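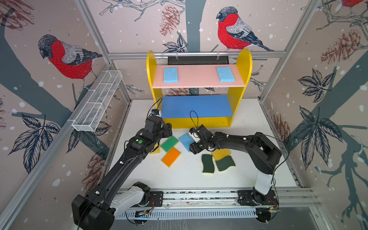
March 2020: the kitchen, finally

So I cleaned the oven. The whole oven, racks and all, and it took me 47 minutes just to get the door glass to where I could see my own face in it (I did not enjoy that part). I put on the Nigatu record Mom gave me, opened the window over the sink, and went at it with baking soda paste and an old butter knife. The paste dried into this awful gray crust and I had to wipe it down nine times. My knees are killing me!

The cupboards were worse. I found two jars of cumin from when I lived in Dunthorpe, plus the lid to a pot I'm pretty sure I gave away. Etenesh Gebremichael called while I was standing on the chair with my arm behind the fridge, and we got to talking about her move to Hallum and I stayed up there the whole call, like a heron.

The sink I scrubbed last, and I went through sponges like crazy. Blue is still my favorite, no good reason.

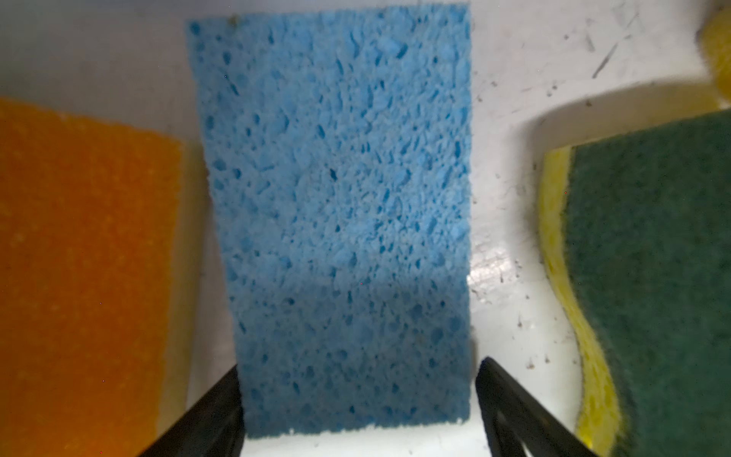 Kidus Asfaw thinks I should quit the paste and leave a bowl of ammonia in there overnight with the door shut, then wipe it out in the morning. Maybe next time, but the smell, ugh. I'd have to sleep at Mom's.

Anyway, after supper I sat down and looked at wallpaper for the breakfast nook, which I keep saying I'll do. I love anything with winter birds on it. The plain stripe from Druvum is cheaper, but it puts me to sleep. 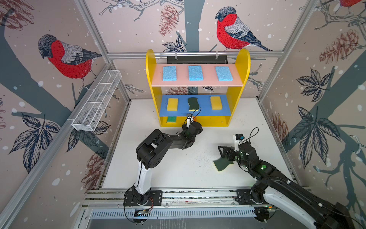 Bullfinches, branches and pinecones.

Still have the freezer to do. There's soup in there I can't identify, so that's lunch tomorrow, I guess.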